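Postharvest Handling, week 8 - Ripening and storage
Notes for the 2020-06-08 session (Öztürkmen)

Read the Tomwood chapter first if you havent. Quiz is short.
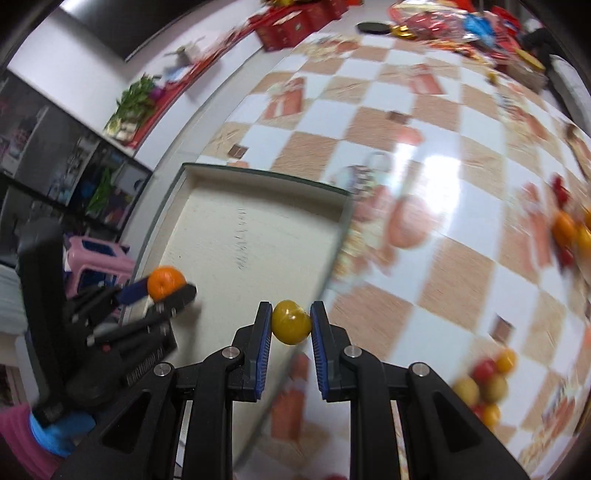 Two groups to keep straight. Climacteric = keeps ripening after picking, burst of respiration plus ethylene. Tomato, banana, apple, pear, peach, avocado. Non-climacteric = what you pick is what you get. Citrus, grape, strawberry, cherry, pineapple. Color can still change in citrus (degreening) but sugar doesn't go up. People mix this up every year on the exam.

Ethylene. Gas, made by the fruit itself. Very small amounts do the job. Sources other than fruit: engine exhaust, rot, wounds. So a bruised pear in a carton speeds up the rest of the carton.

Respiration. Sugar + oxygen in, CO2 + water + heat out. Warmer fruit breathes faster, rule of thumb is double or more per 10 C. Why field heat comes off first, before grading, before anything.

Chilling injury - not the same as freezing!! Happens above zero. Tomatoes picked green are the classic case: pitting, blotchy color, poor flavor, and you mostly see it after they come back to room temp. Mature green wants 12-13 C. Ripe ones put up with cooler for a few days. Mandarins 5 C is fine for most, check the variety.

Water loss. High humidity in the store, but free water on the skin = mold. Citrus gets waxed becuase washing takes off the natural wax. Tomatoes lose most of their water through the stem scar, hardly any through the skin.

Case: Woreck packing shed, January. 376 cartons of mandarins held next to ripening bananas, shared air. Came out with brown buttons (calyx dropping) and more decay than the control room. What went wrong, and what would you move? Half a page, bring it next time. Çetinkaya covers calyx drop, the Nalov handout has the room layout.

Mixed loads - compare three things before you put crops together: temp, humidity, ethylene (who makes it, who minds it). Odor too, onions and apples for instance.

Still to do: controlled atmosphere, low O2 limits, off flavors. Didn't get to it, next week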